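Simulation and Perception Software: Progress Report to Drudmont
Prepared by Carmela Cattaneo, Ersoy project, Stundbridge
Period ending in January

What we got done

It has been a really good stretch for the planning side! The new two-arm planner now runs inside the simulator from start to finish, and we completed 1,109 test runs with it. Concetta Benedetti rewrote the part that checks the arms against the robot's own body (a bigger job than we expected), and the whole team is happier for it.

We also moved on from single rooms to home layouts with doors, windows and a change of flooring from one area to the next. The view looking down past both arms is the one we care most about, and in it the planner has to deal with a door standing ajar, a cabinet panel close to the left gripper and two kinds of wood floor next to checkered tile.
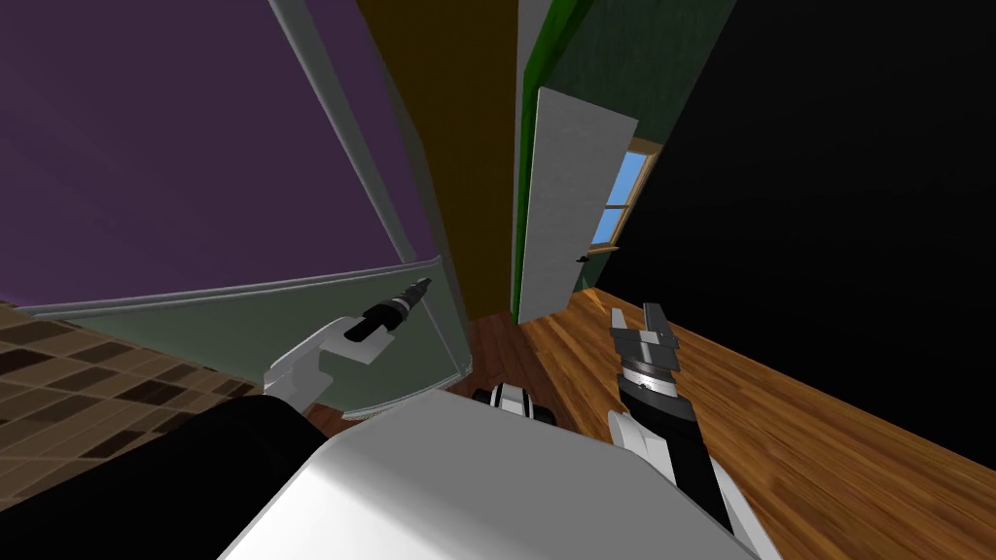

What still needs work

Door edges are our weak spot. When a door is seen at a steep angle, the perception module sometimes reports it as part of the wall, and the planner then picks a path that is too tight. Concetta has a fix in review. Replanning is also slower than we want when both arms move together.

Next period

We will add about 700 new layouts from the Clornholm set, rerun the full test suite and share the replay tool with your engineers. We are still 2 weeks behind on the written guide, and a draft will come to you with the next invoice.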